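Cloth handling, second handout: pinching and picking up

Right, on to fabric! Last time we had the arm picking up wooden blocks, and I know a few of you found that a bit tame. Cloth is a different animal. A block keeps its shape when you squeeze it, and a duvet cover does whatever it likes (I've lost whole afternoons at Dilstead to one pillowcase).

What I'd like you to try in your pairs:

Bring the fingers down open, until the tips just touch the fabric. Stop there and look at the wrist camera view before you do anything else.

Close slowly. You want a fold coming up between the tips. If the cloth only slides, open up, go 2 mm lower and have another go.

Lift 15 cm, hold, put it down. Save every attempt, please, the hopeless ones too! We'll need 40 per pair for the March session, and the failures are the ones I'm most keen to talk about.

Patterned cloth is more fun to drive over, but it's also handy, as you can see from the print how far the material has been dragged in. Watch for lines that have gone wobbly near the fingers. Natalina Grasso's notes on picking a grasp point are in the shared folder, so have a read if you get stuck.
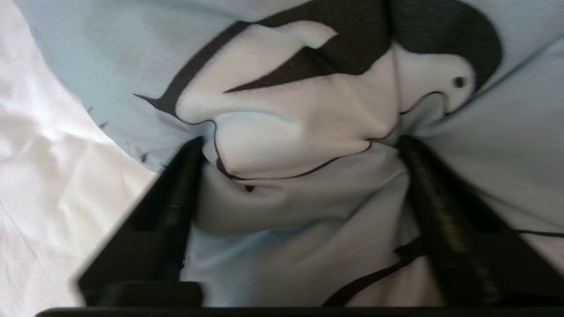 Rosalba Piras | Tadthorpe robotics course | February 29, 2020

Penguins getting a good pinch, with the creases running out from between the tips. Bring your own saved views along next time and we'll compare folds.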